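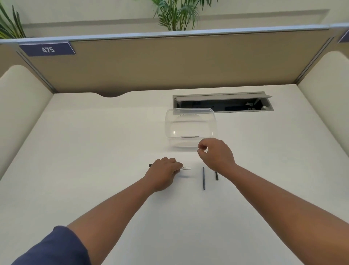 Desk 475. One marker, two small rods, one clear box.

Right, a thread on the Sakard sorting kit from Grokumine, which promises to teach a robot arm to tidy pen parts if you show it how first. Jan 15, 2019 and I have a new career as a teaching aid.

The deal: you do the job by hand 100 times, upload the clips, and they send back a trained routine. The brochure says "minimal effort". The brochure has never met a pen refill.

Their guide runs to 81 pages. Page one tells you to clear your desk. Page two sells you a bigger box.

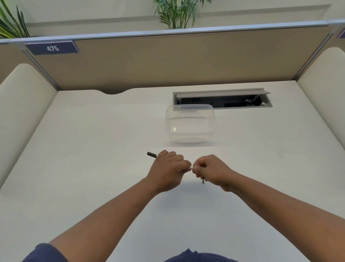
Pen in both hands, box waiting behind.

Tip for anyone tempted: slow down. The upload checker bins any clip where your hands move too fast, and it has a low opinion of mine. I'm on 115 tries to get my 100.

Price is 654 for the basic plan, arm not included. Wisov do a cheaper one, but you label every clip yourself, and I'd like to see August.

So far: good checker, clear menus, support replies the same day — usually with a link to the guide.

Routine is due back next week. Pascu's kit managed markers but sulked at anything thinner, so I'm starting this one on the refills.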